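May
By the Household Advice Desk, Wurside Tenants' Association

Caring for Bed Linen in Small Homes

Members frequently ask how bedding should be washed, dried and stored where there is no separate laundry room. The following guidance applies to all Association properties, including the flats at Rakow Court and Min Street.

Washing

Read the care label before the first wash and keep a note of the temperature. Cotton sheets and pillowcases may be washed at 60 degrees. Satin and other smooth weaves should be washed at 30 degrees, inside out where possible, and without fabric softener, as it leaves a film that dulls the surface. Close all poppers and zips on duvet covers so that smaller items do not collect inside them.

The machines in the Rakow Court basement take a full load of 13 lb. A double comforter should be washed alone. If it cannot turn freely in the drum, it will not rinse properly, and soap left in the filling will form hard lumps.

Printed bedding, including children's designs, should be turned print side inwards and kept away from bleach and stain sticks. Fading is most often caused by strong sun on a balcony or windowsill.

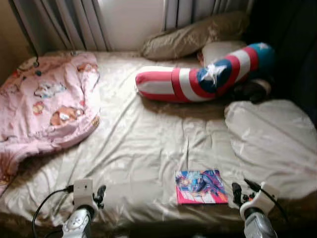
A pink printed cover on a pale sheet

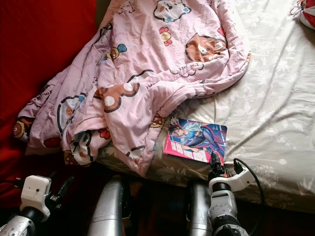

Airing

Bedding holds a good deal of moisture overnight. Fold the covers back on rising and leave the bed open for an hour before making it. In cold weather, a window opened for ten minutes is sufficient. Mattresses should be turned or rotated every three months and vacuumed on both sides where the construction allows.

Removing creases

Shake each sheet firmly on removal from the machine and fold it in half over the line. Satin may be pressed on the reverse with a cool iron while slightly damp. Cotton of 300 thread count or higher creases more readily and benefits from a hotter iron with steam.

Storage

Store spare sets dry, folded and complete, with the sheet and cover placed inside one of the matching pillowcases. Vacuum bags are suitable for synthetic fillings but should not be used for down. The Munemeo under-bed box, sold at the Wurside office, is 80 cm long and holds two double sets. Please quote item 949 when ordering.

Comments (3)

rosebay: Does the softener advice apply to towels as well? Ours have gone quite stiff.

Household Advice Desk: Softener also reduces the absorbency of towels. Half a cup of white vinegar in the rinse is preferable.

flat_by_the_stairs: The pillowcase idea has sorted my airing cupboard out, thank you. Could you do one on curtains next?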